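Skevska Garment Care Study: Call for Participants

Reference: Closum program, home storage strand
Location: Clullimell site, second floor, plus participants' own homes
Status: open; applications are read in order of arrival and the call closes when all places are filled, or at the end of October

Summary

Skevska is recruiting adults to take part in a study of how clothes are stored between washes and how storage affects shape, creasing and shoulder distortion. The study compares hanging and folding for everyday garments made of knit and woven fabrics. Participants keep a written log, lend garments for measurement, and attend sessions at the Clullimell site. No specialist knowledge of textiles is required.

Background

Care labels give instructions for washing, drying and ironing. Few say anything on storage. A garment may spend far more of its life on a hanger or in a drawer than on a person, and the load on a hung garment is carried by a small area at the shoulder seam. Heavy knits stretch along the length. Light wovens tend to hold their length but take a ridge where the hanger ends. Folded garments avoid both problems and acquire creases along the fold line, with the depth of the crease depending on stack height and time.

The previous phase of Closum collected 1,235 garment records by questionnaire. These gave fabric type, age and storage method as reported by the owner. The records did not include measurements, and many respondents left the hanger type blank. The present phase is intended to supply measurements taken under one protocol, with storage conditions logged at the time.

Who can apply

Applicants must be 18 or older and must do their own laundry at home. They must have use of both a hanging space and at least one drawer or shelf. Shared closets are acceptable if the participant can reserve a section for study garments. Applicants who plan to move during the study period should wait for a later call.

Employees of Skevska and of the fabric supplier Negussie are not eligible. Members of their households are not eligible either.

What participants do

Each participant selects garments from their own wardrobe with the help of a checklist. Selected garments are measured at the first session, marked on the inside label with a removable tag, and returned. The participant then stores each garment as assigned, hanging or folded, and wears and washes it as usual.

The log has one line per event. Events are wearing, washing, drying, ironing and any change of storage place. Entries may be made on paper or in the web form. Late entries are accepted if marked as late. Please do not reconstruct missing entries from memory.

There are 2 sessions at Clullimell: intake and final measurement. At each session garments are laid flat, relaxed, and measured at the shoulder, chest, hem and center back. Participants are asked to wait in the reading area while measurement is carried out.

Hangers are supplied. Participants should not substitute wire or padded hangers during the study, and should not hang two garments on one hanger. Buttoned shirts are hung with the top button closed. Knits are hung by the shoulders, with no folding over the bar.
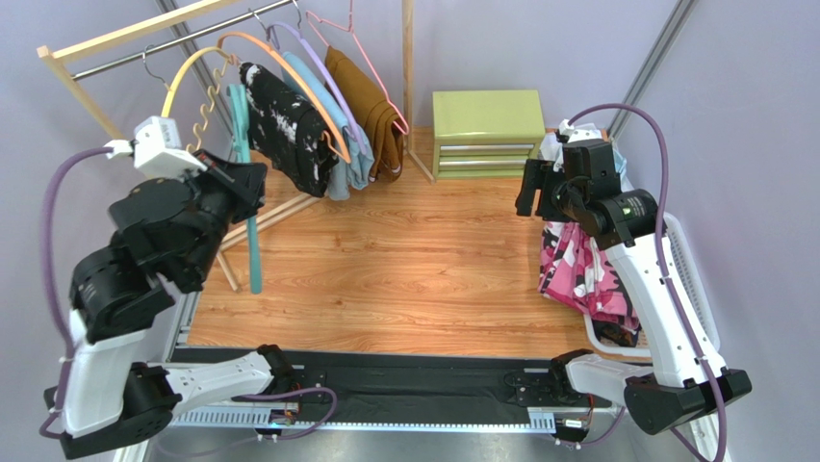
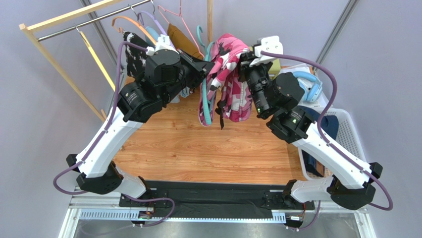
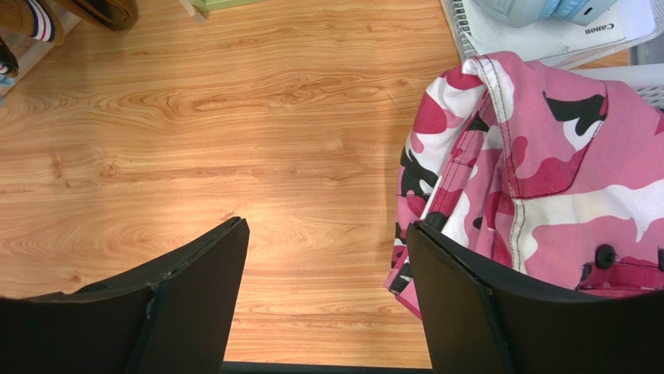

Lensa Shiferaw asked, in response to the draft of this call, whether garments that are always dried on the hanger should be counted as hung even if they are later folded. Her concern was that drying under wet weight may account for more stretch than months of dry storage. The log form has been changed accordingly: drying method is now a separate field, and storage begins when the garment is dry to the touch. Line-dried, flat-dried and tumble-dried garments are all accepted.

Payment

Participants who complete the study receive $600. Half is paid after intake and half after the final session. Travel to Clullimell is reimbursed at the public transit rate on presentation of tickets. Parking is not reimbursed. A garment lost or damaged while in our care is replaced at purchase price, or at the price of a comparable item if no receipt exists. Ordinary wear is not covered.

Data

The log and the measurements are stored under a participant number. Names and addresses are kept in a separate file and deleted after the last payment. Garment measurements without personal details will be published as a table. Participants may withdraw at any time and keep any payment already made. Measurements taken before withdrawal are retained unless deletion is requested in writing.

How to apply

Send a letter or a plain text message of no more than 2,000 characters to the study office, marked "Storage strand." Include the following:

Age bracket and town of residence
Type of hanging space and drawer space available
Washing and drying equipment used
Fabric types most often worn
Any period during which you will be away from home

Do not send garments or photographs of garments with the application. Incomplete applications are returned once for correction.

Questions on eligibility and payment go to Getachew Tufa at the study office. The telephone is answered from 9:00 a.m. to 12:30 p.m. Successful applicants receive the consent form and garment checklist by mail and should return the signed form before booking an intake session.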